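How to Run a Cloth-Handling Demonstration at an Open Day

By Kinga Győri
Updated 6/18/19

These notes are for anyone taking a turn at the two-arm station during the Ivura open day. They cover setting up, running a session, and talking to visitors while the arms are working. If you have only worked with the station on ordinary days, read the part about visitors first. The rest you mostly know.

The station is called Kassa on the schedule and on the door sign. Drokness is the room next door, where the sorting talk is given. People mix them up, so check the sign before you send a group in.

Before the doors open

1. Switch on the power supply and wait for the arms to finish their startup check. Do not touch the arms during the check, even if one stops partway.

2. Look at the boards under the front rail. If a board has no lights at all, turn the power off, reseat its connector, and start again. If that fails twice, call Ayana Hailu on extension 432.

3. Follow each cable with your eye from the gripper back to the base. The cables need enough slack for the arm to reach the far side of the work surface. A cable that is pulled tight at the wrist will stop the arm in the middle of a grasp, and you will then have to home both arms with people watching.

4. Wipe the work surface with a dry cloth. Don't use spray cleaner. It leaves a film and the fabric slides.

5. Put the green basket on the left side. It can sit at a slight angle, but the arms must be able to swing without hitting the rim.

6. Load the program named Grilex from the session list. There are older versions in the same folder. Use the one at the top.

Running a session

A session takes 5 minutes, with time after it for questions. Start with the arms parked and the cloth in the middle of the work surface. Drop it from a low height so that it lands in a heap. Visitors are more interested in a heap than in a cloth laid out flat, and it is a fairer test of the station as well.

Say what the arms are going to try before you press start. One sentence will do: "The two arms are going to take hold of this cloth and try to spread it out." Then press start and step back to the side so the people behind you can see.

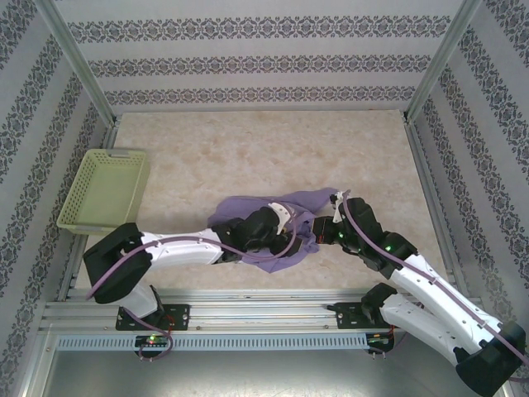 Keep quiet for the first few moves. Most people want to watch before they listen. Once both grippers are on the fabric, you can begin explaining. Soft things are hard for a robot because they change shape whenever they are touched. A box can be picked up the same way every time, but a piece of cloth almost never lands the same way twice, so the arms have to find an edge or a fold they can hold.

If there are children in the group, ask them where they would grab it. They usually point to a corner, and then you can talk about how hard it is to find a corner in a pile.

When a grasp fails, let it fail. The program will open the gripper, back off, and try again. It makes 2 tries before it asks for help on the screen. Tell people that a missed grasp is a normal part of the work. Do not reach in to fix the cloth while the arms have power. If you need to move it, press pause, wait for the word HELD on the screen, and then use the long tongs.

Questions you will get

Is someone steering it? Answer this according to the mode you are in. In the morning the station runs on its own. In the afternoon Ayana drives it by hand from the desk for part of the time, and you should say so plainly. We had a complaint after the July event from a man who felt he had been misled about this, and he had a point.

How strong is it? Strong enough to lift a wet towel. It is not meant for heavy loads.

Could it do my laundry? Not yet. It works on one piece at a time and it is slow. You can say that slow is fine for us at this stage, as we want to see what each finger does.

What does it cost? Send them to the front desk. We don't give prices at the station.

If you don't know an answer, say that and write the question on the sheet by the door. Please write down the person's email too. Last time we had a full page of good questions and no way to reply to any of them.

Bringing both grippers together

The close two-handed hold at the front edge is the part people photograph most, so it is worth doing properly in the afternoon session. It can be run from the desk or from the menu.

1. Pause the program and choose "near edge" from the menu.

2. Check that the lower edge of the cloth is within reach of both arms. If it has drifted toward the back, bring it forward with the tongs.

3. Set the speed to low. At normal speed the wrists come in too fast for this move.

4. Press start and let the arms come in from the left and the right until both sets of fingertips have the edge of the cloth. Leave a small gap between the grippers. If they touch, the program stops with error 556 and you have to home both arms.
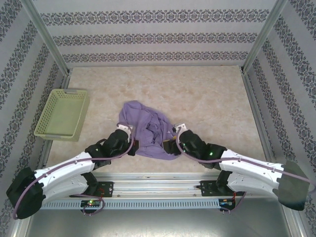 5. Hold there while people take pictures. Keep your hand near the stop button.

6. Press release, and wait for both grippers to open before you send the arms back to park.

Closing up

Park the arms, then turn off the power supply. Take the cloth out and put it in the drawer with the others. Leave the basket where it is. Note any errors in the log with the time and what you did to clear them, and hang the tongs back on the hook by the desk.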